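About Brosow

Brosow looks after the parts of an office that everyone uses and that appear in no one's job description. We mean the microwave, the mug shelf, the fridge with the yogurt in it, and the drawer of soy sauce packets that every company on earth seems to be born with.

Sandrine Barbier started the firm after eleven o'clock one night in December, when she was still an office manager and was scraping lentil soup off the ceiling of a microwave with a hotel key card. She had a degree. She had thoughts about the degree. By spring she had a van, a logo and 5 customers, one of whom was her old employer.

We now visit 295 shared kitchens on a regular schedule. Most are in small offices with a sink, a counter and a strongly worded note taped above both. Last year we made more than 3,000 visits and took down a good many notes. People stop reading them after the second exclamation point anyway.

What we do

The Sornow visit is the one most customers start with. We empty the microwave, wash the turntable, wipe the inside and the door, do the counter underneath (yes, we lift the thing up) and leave a clean cloth behind. It takes less time than the meeting you would hold to decide whose turn it was.

The Lecomte visit adds the fridge. We tape up a notice the day before, and anything without a name on it by four in the afternoon goes. We have been called heartless over a half-finished tub of hummus. We have also been thanked for the same tub by the person who sat closest to it.

Sallunis is our plan for places where the kitchen has no kitchen to live in: a microwave on a desk, a kettle on a filing cabinet, one cup that gets around. More offices work like this than will admit it on a tour. We like these jobs. There's less to clean, everything is in reach, and the crumbs have only one way to go.

How we work

We start with the door. Open it all the way, look in, and try not to say anything out loud while the customer is standing there. Loose things come out first. Cups that have settled on top of the microwave get moved before anyone touches the door, a rule we wrote after one cup and one gray carpet. Labels and stickers stay where they are, including the ones you can't read anymore. Cloths are for wiping, and we'd ask you not to store them under the fruit.

We don't use anything with a scent. A microwave that smells of artificial lemon makes everybody's pasta taste of artificial lemon, and we've had the phone calls.

A white microwave, a blue cloth and a light blue work surface:
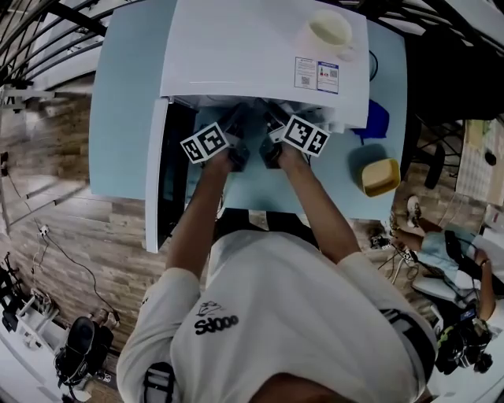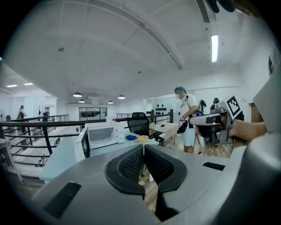 We're a small company and plan to stay that way, mostly so we can keep fitting around one lunch table. Sandrine still does visits herself two mornings a week and still carries the key card, which has outlasted three scrapers bought for the purpose. Our own microwave is cleaned on a rota. The rota has been disputed.

At last count we had taken 2,511 abandoned lids out of customers' cupboards. We kept them for a while in case the matching containers turned up. Four did, all in the same office, and there was a short ceremony.

If you'd like us to come and look at your kitchen, or your desk with a microwave on it, write to us through the contact page. Tell us how many people share it and whether any of them reheats fish. The first look costs nothing, and please don't clean up before we get there. Everyone does, and then we have to guess.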